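Batuvero reajusta los soportes de su célula de microplacas

22 de septiembre de 2020

El laboratorio de ensayos de Batuvero ha terminado la puesta a punto de la célula robotizada con la que carga microplacas en su equipo de análisis. El trabajo ocupó 3 jornadas y se centró en los soportes de la mesa, cuya posición había que volver a enseñar al brazo tras cambiar los dedos de la pinza.

Los dedos anteriores, suministrados por Wollex, presentaban desgaste en la cara de contacto y dejaban las placas ligeramente giradas al soltarlas. En los registros de agosto figuran 26 paradas por ese motivo. Los nuevos son de Kobori y llegan más abajo, de modo que ninguna de las alturas guardadas en el programa servía.

El brazo va montado sobre una base negra en la parte trasera de la mesa, y el instrumento queda a la izquierda, sobre una plataforma baja. Para la calibración se trabajó soporte a soporte: primero la aproximación en vertical, después el descenso a velocidad reducida y, por último, el cierre de la pinza con una placa de prueba vacía. 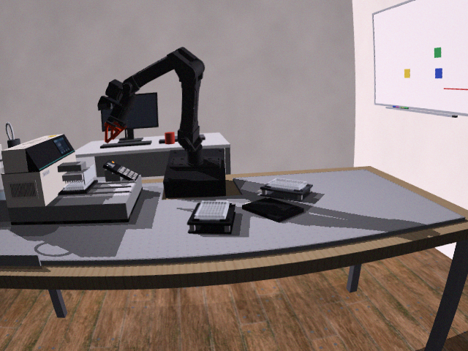 Yasuo Hirose cree que el orden debería ser otro y que conviene empezar por el punto de entrega del instrumento, que es el que menos tolerancia admite. A su juicio, si ese punto se deja para el final, cualquier corrección obliga a repasar todos los soportes.

El laboratorio ha tomado nota y lo probará en la próxima revisión. En esta ocasión sí hubo que repetir dos posiciones, una de ellas la del soporte colocado en diagonal. El programa guarda para él un giro propio de la muñeca, y el valor heredado no coincidía con la orientación real de la bandeja. La diferencia se corrigió a mano desde la consola.

También se han separado las alturas de agarre según el tipo de placa. Hasta ahora la célula utilizaba un único valor para todas, con o sin tapa, y las tapas rozaban a veces con los dedos al retirar la pinza. La velocidad máxima de traslado se ha limitado al 70 % mientras dure el periodo de prueba.
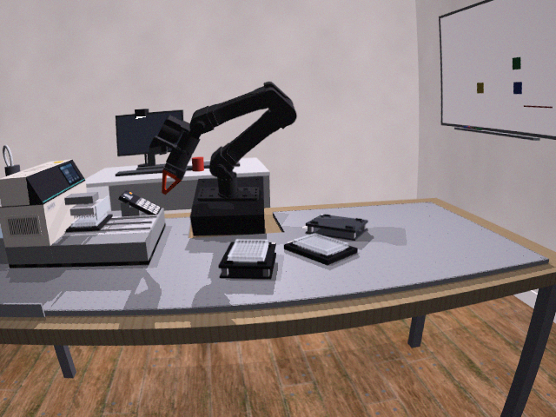
Mantenimiento previsto

La siguiente revisión está fijada para octubre. Incluirá la limpieza de los dedos, el apriete de los tornillos de la base y una serie de 38 ciclos seguidos sin muestras. Si no se registran errores de colocación, la célula volverá a su velocidad normal.

Ascombe, que lleva el mantenimiento del instrumento, comprobará en la misma visita la alineación de la plataforma. Hasta entonces, el personal deberá avisar antes de mover cualquiera de los soportes, aunque sea para limpiar la mesa.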